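Two grippers, one kitchen table
Speaker notes — Anqi Jia, 9/25/23

Slide 1. Title

Say good morning, thank the organisers. Say my name slowly, people often write it wrong on the badge.
I will talk for a short time and leave the rest for questions. Please interrupt me if a word is not clear.
One sentence to start: we compared two grippers on the same arm, with the same wrist camera, and the result was less simple than our purchase form expected.

Slide 2. What we had

The arm is the Gu, the one we already use for everything. I do not compare arms today.
Gripper one is the Flirkenora, two fingers, parallel. Gripper two is the Kendent, also two fingers, but with a linkage, so the tips move on a curve when they close.
Controller was the same for both. We changed only the tool settings and the offset of the fingertip.
Mention: the project is called Mosulbridge. It has no bridge in it. If someone asks, the name was there before me.

Slide 3. The question

Wait for the slide to build.
We wanted to know which gripper is better for household objects, on a table, near a dish rack. Cups, bottles, utensils, things with a round side.
"Better" was the difficult word. In July we argued for a long time about it. In the end we used 3 measures: did the object leave the table, did it arrive, and did a person have to touch anything.
(Do not go into the scoring sheet here. It is in the backup slides.)

Slide 4. Numbers

We made 3,809 attempts in total. From these we removed 715, mostly because the camera stream stopped or the operator started too early. Say this clearly, people will ask.
So what remains is a little more than 3,000.
Both grippers lifted most objects. The difference was in the approach, before the fingers close. The Kendent needs more space at the side, and in a crowded place it touched the neighbour object more often.
On flat and thin objects the Kendent was better. I was surprised by this and I should say so.
Pause. Drink water.

Slide 5. The wrist camera

This is the part I care about the most, so please do not hurry, Anqi.
A gripper is also a thing which stands in front of your camera. When we chose between the two, we looked at force, weight and price, and we did not look at how much of the picture the gripper will cover.
Point at the top right, where the black body of the gripper is, and then at the finger near the bottom. Then point at the blue cylinder. It goes out of the picture on two sides, so from this view you cannot tell how long it is.
Second point: light. Show the bright band on the wood. The polished table gave us more trouble than any object.
Third point: blur. Look at the tines of the rack, they have double edges. For a person it is still clearly a dish rack — for our edge detector it was many more lines than before.

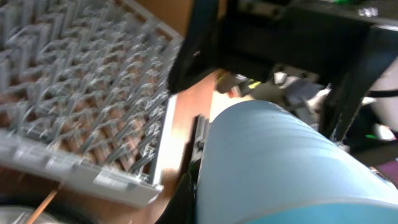 Slide 6. What we changed

Shorter exposure, and one more lamp from the side. The glare moved, but it did not go away completely.
We made the last part of the approach slower. This costs time on every attempt, and the operators did not like it.
We also tried to turn the camera mount a few degrees outward. It showed more of the table and less of the fingertip. We turned it back.

Slide 7. What I would recommend

For a crowded table, the Flirkenora. For cutlery and flat lids, the Kendent. If you can buy only one, put the camera on first and look at the view before you sign.
I do not say one is a bad product. Both are still in our lab.

Slide 8. Thanks and questions

Thank the operators.
If somebody asks about soft fingertips: we did not test them, we have only one set.
If somebody asks for the data: yes, after we finish checking the labels. Give the e-mail address on the slide.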